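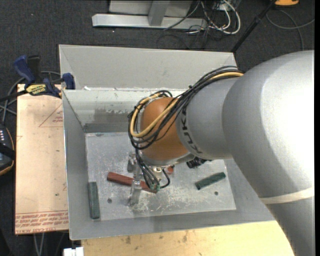 How Does a Mug Get Its Shine?

Pick up your favorite mug, the one you use for hot chocolate, and run your finger around the outside. It feels smooth and slippery, almost like glass. Now turn it over and touch the little ring on the bottom where it stands on the table. On a lot of mugs that part feels rough, a bit like a sidewalk or a very fine nail file. Isn't that funny? It's the same mug and the same clay, so why does it feel so different?

The smooth part is called glaze, and it really is a kind of glass! Let's start at the beginning, though, because a mug has quite a long journey before it gets to your kitchen shelf.

First comes the clay. Clay is a soft, sticky kind of earth, and if you have ever made mud pies after a rainstorm you already have a good idea of how it feels. A potter presses it into a mold or shapes it on a spinning wheel, and then sticks on the handle with runny clay called slip (which is a very good name for it, if you've ever dropped some on the floor).

Then the mug has to dry, and this takes patience. At the Bridomo pottery in Brircombe, Tamsin Tapsell leaves her mugs on the shelf for 9 days in the damp part of May, and she won't be hurried. If a mug goes into the oven while there is still water inside the clay, the water turns to steam, the steam pushes to get out, and crack! No more mug.

A potter's oven is called a kiln, and it gets much, much hotter than the oven you bake cookies in. After its first trip through the kiln the mug is hard and dull, and it would soak up your drink like a sponge.

Now for the glaze. It starts out as a bucket of stuff that looks like melted milkshake. Mixed up in the water are ground-up rocks and sand, as fine as flour, plus other powders that give it color. Tamsin holds the mug upside down, dunks it in, and pulls it out again. The colors can be very surprising at this stage! A glaze that looks pale pink in the bucket might come out deep blue.

Before the mug goes back in the kiln, she wipes the bottom ring clean with a wet sponge. In the heat all that powder melts and flows together, and when it cools it turns to glass. If there were glaze on the bottom, the mug would stick to the kiln shelf like gum to a shoe.

So that's your rough ring! Tonight, ask a grown-up if you can look at the bottoms of the cups and bowls in your kitchen, empty ones please, and see which have one.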